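Wrist camera only vs. wrist + overhead for cloth folding, my numbers

foldnerd_289
28 Jun 2025
OK so I finally finished the comparison I've been promising since November. Same policy, same 289 demos, trained twice: once with wrist + overhead views and once with the wrist view alone. Then 100 folds each on the Siletti arm. Both views together got 71. Wrist only got 64! I really expected it to fall on its face. 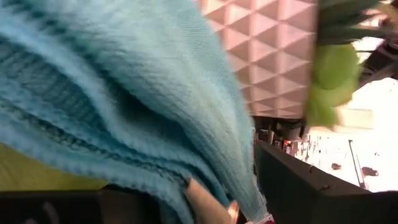
My success rule is the Indaren one: corners within 2 cm, no restarts. The part I care about is the grasp, and I think the wrist view does so well there because the cloth just fills it. Look at how much of the view is that light blue fabric, with the folds stacked up and the fingertip pressed right into it. From overhead all of that is a blue blob with an arm in the way.

marrowbyte
Nice work, but 71 vs 64 on 100 tries each is noise. You can't say anything about which one is better from that. How many seeds?

foldnerd_289
One seed each, guilty. I'm not claiming a winner though, just that dropping the overhead hurt way less than I thought (and it saves me a calibration every morning).

tinselgear
I don't buy it. There's a lot of background in that view too, the pink panel with the little pyramids, the spiky plant. How do you know it isn't using those to figure out where it is? Move the arm to another bench and see if you still get 64.

marrowbyte
^ this. We had a policy in the Fagundes setup that was basically navigating off a poster. Took the poster down and it went to pieces.

foldnerd_289
Ugh, fair. I did random crops and color jitter in training but never tested with different stuff behind the cloth. I can do 40 runs with a plain sheet hung up back there, same checkpoint.

quietservo
Please do both checkpoints or it won't tell us much. Also are you on the Cloldale encoder or training from scratch?

foldnerd_289
Cloldale, frozen. And yeah, both checkpoints, 40 runs each. Will post the raw counts in this thread.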